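Light Wood-Grain Panels: Cleaning, Checking and Small Repairs

Posted July 21, 2014, by Abdelilah Naciri

Most of the flat-pack desks, shelves and cabinet doors that come through the shop have a pale wood-grain surface. Some are real veneer over a core board, and many are a printed pattern under a clear coat. They look alike from a few feet away, and they take different treatment, so work out which one you have before you put anything on it.

Telling veneer from print

Look at the edge first. Real veneer usually shows a thin line where the sheet meets the core. On a printed panel the face and the edge strip are often two separate pieces, and the grain does not carry over from one to the other.

Next look for repeats. A printed pattern comes off a roller, and on a large top you will find the same knot or the same arch a second time. On a single small door you may not find a repeat even if it is printed.

If you are still unsure, put one drop of water in a spot that won't show, such as the underside near the back. Bare or thinly finished wood will darken within a few minutes. Sealed print will not change. Wipe it up either way.

Everyday cleaning

Dust first with a dry cloth. Grit dragged around under a wet cloth is what leaves the fine gray scratches you see on old desk tops.

For grease, use a few drops of dish soap in a bowl of warm water. Wring the cloth until it stops dripping. Wipe along the grain, then go over it with plain water and dry it right away. Keep water off the seams and screw holes, where it gets into the core and swells it. Swelling does not go back down.

Skip scouring powder, melamine sponges and anything with ammonia on a clear coat. Furniture oil does nothing for a printed surface except hold dust.

Checking a panel for splinters and loose edges

Do this before cleaning a used panel and again after any cut. Pale finishes hide damage well. Lay the panel flat, face up, and stand where a window or lamp reflects off it. Move your head until the bright patch slides across the whole surface. Scratches and dents show at the border of the bright patch and disappear when you look straight down.

Small curls are easy to miss, being nearly the same color as the face. Look for their shape and shadow.

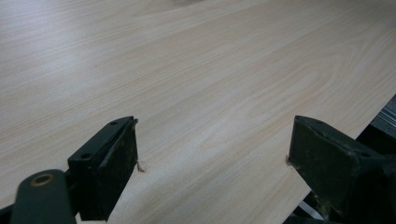

Tiny curl of pale wood fiber against a light grain panel. The arch-shaped figures run a little pinker than the straight grain.

Pick up anything loose with tweezers or a soft brush. Do not rub it off with your palm. If a sliver is still attached at one end, leave it on and glue it down, as the piece you have will match better than any filler.

Gluing down a lifted sliver

You need wood glue, a toothpick, wax paper, masking tape and a small flat block.

Lift the sliver just enough to get the toothpick under it. Work in a small amount of glue. Press the sliver back in the direction it came up from and wipe off what squeezes out with a damp cloth. Cover with wax paper, set the block on top and tape it down firmly. Leave it overnight. The next day, peel the paper and check with a fingernail. If an end still catches, add a little more glue to that end only.

Filling a missing chip

Wax filler sticks are the simplest fix for light panels. Buy two shades, one a little lighter than the panel and one a little darker, and knead them together. I have used the Sindico sticks for years and the Gajewski ones when the store is out. Both are fine. Fill slightly proud, then level with the edge of an old plastic card, moving along the grain.

If the chip crosses several grain lines, draw them back in with a sharp colored pencil. Tan with a bit of pink in it works better than plain brown on most ash and maple patterns. Use less than you think you need.

Sanding

Real veneer only, by hand, with 220 grit, and stop early. If you need it very smooth, finish with a few strokes of 2,000 grit after the clear coat is hard. Never sand a printed face. The pattern is thinner than paper and you will be through to the core in a couple of strokes.

Storage

Stand spare panels on edge on two strips of scrap wood, face to face with a blanket between them. In January the shop in Plesholm gets very dry and edge strips let go, so I keep the panels away from the heater.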